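Home | Archives | By thread | By author | Subscribe

Endon Robotics Club -- members list
Subject: Re: Grocery task for the Desteo showcase
Date: Nov 6, 2024

Latifa Metwally wrote:

> Hi all, the student team would like to make grocery packing our main
> entry at Desteo. Two arms, a basket of packaged food, a paper shopping
> bag. The arms move the food from the basket to the bag and the audience
> gets it right away, no explaining needed. The team has logged 54 practice
> runs and feels good about it. I'd like us to agree by the end of the week
> so they can stop splitting their time with the sorting task. Any
> objections?

Yes, a few. Sorry to be the one.

I like the idea of groceries. Everybody has packed a bag. My trouble is with the words "feels good about it." I read the log the team posted and it says how many runs there were, and it says very little about what happened in them. A run where the arm gets a packet on the first try and a run where a student reaches in and straightens things up are both one line. If I were a judge I'd ask about that before anything else, and I don't think we have an answer.

The basket worries me more than the bag does. The food is in soft, crinkly wrappers and it lies in there at whatever angle it likes. A finger coming down next to a packet has a wall on one side and another packet on the other, and the wrapper can bend away from a push.
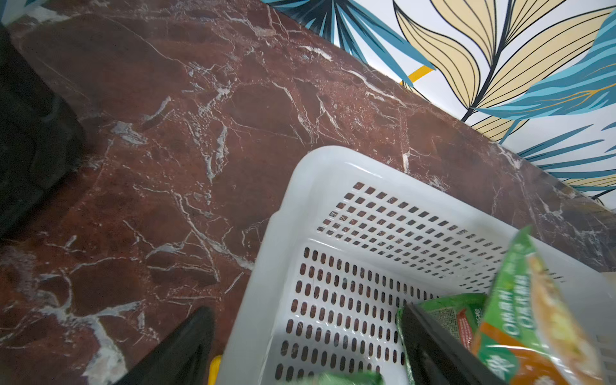 Two years ago we did the blocks task, and I remember how proud we were of the success rate. Blocks are the same on every side and they don't fold. I would not carry a single number over from that project to this one. Somebody on the team told me the grasping part was "basically the same code," and that may be true, but the code wasn't what made blocks easy.

I also want to hear how much the setup is allowed to move. Does the basket start in the same spot every time? If it does, say so in the write-up. If it doesn't, how far off can it be before the arm misses? I asked this at the June meeting about the sorting task and got a shrug. Desteo tables are not our table. Last time we had a few minutes to set up, the lights were different, and the kids spent most of those minutes nudging things into place by eye.

And speaking of eyes, the background is very busy. I know the leaf wallpaper and the marble pattern are there on purpose, and Tripathi made a decent case for it in the spring (train on something messy and you won't be fooled by something messy). Fine. But we have one kind of messy. Training on one wallpaper teaches you one wallpaper. I'd be a lot happier with 4 different backdrops and fewer runs on each. 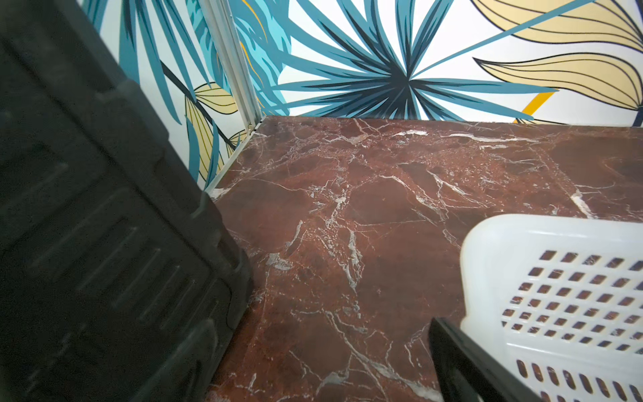
What I'd like to see before we vote is pretty modest. Shift the basket by a hand's width and run it. Swap the backdrop and run it. Put in a brand of food the arms haven't seen. Write down every time a person touches anything after the start, even if it's "just" fixing a packet. I'd take 20 runs like that over 400 of the kind we have now.

Then there is the question of why we need two arms. Latifa, your note says two arms and I'm sure the students want to use both, but I'd like somebody to tell me in one sentence what the second arm does that the first one can't. Holding the bag open would be a good answer. "It looks better" would not, although I admit it probably does look better. A second arm is a second thing to calibrate in a noisy hall. 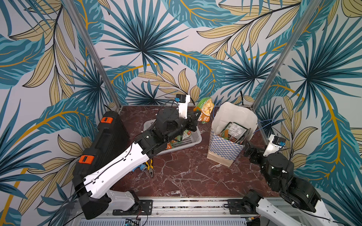

Paper bags are their own headache, by the way. They lean and they crumple at the top, and a handle that stands up is one more thing to snag on. I would want a fresh bag for each scored run and a note on which ones tipped over. The Stestemness kit manual has a page on soft containers that the team should read, if they haven't. It's dry but it's short.

None of this is meant to knock the students. They built the thing on evenings and they've kept it running, and the sorting task wasn't setting the world on fire either. I just don't want to drop our only backup on the strength of a log that doesn't say what worked. So put me down as a "not yet" -- if the tests come back decent I'll change my vote and help carry the rail to the car.

Can whoever keeps the log add a column for hands-on fixes tonight? It's a five-minute job.

Previous message | Next message | Reply to list

Comments (3)

dkp: Agree on the column. I was there for several of the practice runs and I wouldn't want to guess which ones had help.

rail_and_bolt: Disagree about the backdrops. Swapping panels takes most of an evening and we have few evenings left. Move the basket first and see if that breaks it.

Latifa Metwally: Fair points. I'll ask the team to do the basket shifts this week and hold the vote until they post. The second arm question I'm leaving to them, they have opinions.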